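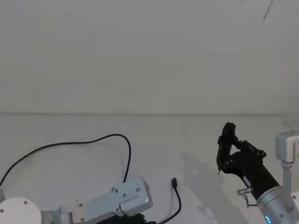 I've had it with paid cosmetics in racing games, and Gromstead is the one that finally did it. I bought it at launch, full price, and for the first month I was perfectly happy painting my own cars in the livery editor (badly, but they were mine!). Then the last update landed and half the decals went into the shop. My poor hatchback is now as plain as a white tabletop against a white wall, and I'm supposed to pay 34 coins for a stripe. A stripe!

I know the argument. Servers cost money, nobody's forcing you, it doesn't make the car any faster. Kobe Mertens made all those points to me on the forum, and fair enough, he's put more hours into the Shezi circuit than I ever will. But the paint was half the fun for me. I used to sit in the Irnell lobby before a race just looking at what people had done, and these days it's the same 9 shop designs over and over.

Refilwe Gumede's fish van had 2,069 downloads before sharing was switched off. She made it in an evening and gave it away, and people loved it. Sell us new tracks, sell us cars, I'll probably buy them. Just give us the editor back the way it was, and let her put the fish van up again.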